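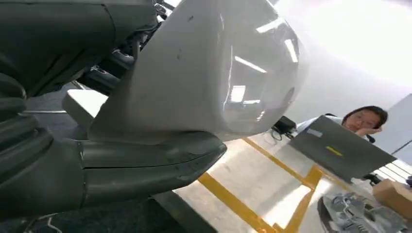 Home | Animals | Your Body | Earth | Ask Us

Why do we have thumbs?

Try tying your shoelaces without using your thumbs. Tuck them flat against your palms and keep them there. You can probably do it, but it will take a long time and the bow won't be very tight.

Your thumb can swing across your palm and touch the tip of each finger. Scientists call this an opposable thumb. It lets you pinch small things, like a grain of rice, and hold big things, like a cricket bat.

What is inside?

Each finger has three bones, but your thumb has only two. It joins your hand at a special joint near the wrist. The joint is shaped a bit like a saddle on a horse, so the thumb can move up and down, side to side and around in a circle.

Many of the muscles that bend your fingers are in your forearm. They pull on long cords called tendons. Put one hand around your other forearm and wiggle your fingers — you should feel the muscles moving under the skin.

Do animals have thumbs?

Chimpanzees and gorillas have opposable thumbs, but a chimpanzee's thumb is quite short compared with its fingers. Koalas have two thumbs on each front paw, and they use them to grip branches. A giant panda has an extra-large wrist bone that works like a thumb when it holds bamboo.

Dogs have a small claw higher up on the inside of the front leg. It is called a dewclaw, and it is in the same place as your thumb.

Try it at home

You need 10 buttons, a cup and some soft tape. Ask an adult to tape your thumbs gently to the sides of your hands.

Put the buttons in the cup one at a time while someone times you. Take the tape off and do it again. Write down both times and compare them with a friend's.

Words by Anneliese Janssen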